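Reading time: 4 min

From: Abdelghani Ait Brahim
To: Verkgate home bar list
Date: 17 May 2021
Subject: Re: [homebar] Fluted tumblers, and do we really need the twisty spoon

Rania Kassab wrote:

> Hi all,
>
> I am finally replacing the glasses my brother Issa has been
> breaking since January. He says he is down to his last one,
> and I believe him, as I bought the other ones.
>
> Two questions. First, are fluted tumblers worth it, or do they
> just collect gunk in the grooves? I was looking at the Varwood
> ones that come in a box of 4. Second, is there any reason to own
> a bar spoon with the spiral handle? Issa stirs with a butter knife
> and says the drink doesn't know the difference.
>
> Also, Sigita, did you ever settle on square or round?
>
> Rania

Rania,

Taking these in the order that lets me complain the longest.

Fluted glasses are fine. I have had mine for two years and the flutes have collected nothing except compliments from my mother-in-law, who doesn't drink. If the ridges are on the outside and the inside is smooth, you wash them like any other glass. If the ridges go all the way through, you want a bottle brush and a calm temperament. Check before you buy, because the shop photos never show you the inside. The other thing to check is the rim. Some makers run the fluting right up to the lip, and then every sip is like drinking from a comb. Get the plain smooth rim.

I can't speak for the Varwood box. Anas had a set and gave it away, but Anas gives everything away, so I wouldn't read much into that.

Square glasses are another story. I like the look of them, and a square glass with a heavy base does wonders for anything amber. It makes three fingers of cold tea look like an inheritance. Drinking out of one is less of a treat. You have to commit to a corner or a side, and whichever you pick, you will wish you had picked the other. Stirring is worse: the spoon wants to go around and the glass would like it to make four stops.

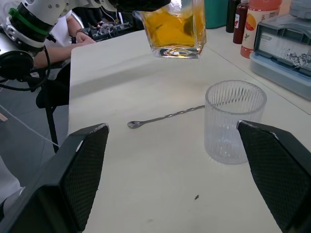 Square glass up top, fluted tumbler and the twisted bar spoon on the table.

Put the two shapes near each other before you decide. On a white table you get a fair look at the glass itself, and the color of the drink does what it's going to do. On my own kitchen counter, which is the brown of an old briefcase, everything looks like gravy.

As for the spoon, Issa is wrong, but only a little. The twist gives your fingers something to roll, so the bowl can travel along the wall of the glass without knocking the ice into next week. In a tall mixing glass this matters. In a short tumbler it matters about as much as the color of your socks, and a butter knife will do. I own two spiral spoons anyway. The first is a Pistura, bought new, and it's too long for every drawer in the house. It lives diagonally across the baking sheets and comes out whenever I want a baking sheet. The second came out of a box of odds and ends and is the better spoon.

If you buy one, look at the bowl more than the handle. A small oval bowl gets past ice. The big round ones are teaspoons with ambitions.

On breakage: tell Issa to stop stacking them. Tumblers with straight sides jam together, and then somebody runs hot water over the pair and gets to own five pieces of one glass. I keep mine in a single row on the shelf over the toaster, which means I own exactly as many as fit there. Sigita Grīnberga told me at the last get-together that she lines her shelf with that rubbery mesh from the hardware store. I tried it. The glasses stay put, and so does every crumb that has ever gone near them.

She can answer for herself on square or round. Last I heard it was round, but she had been drinking out of a jam jar for most of that evening.

Anas, if you're reading: do you still have my jigger? The dented one. No rush, though I've been measuring with an egg cup.

Abdelghani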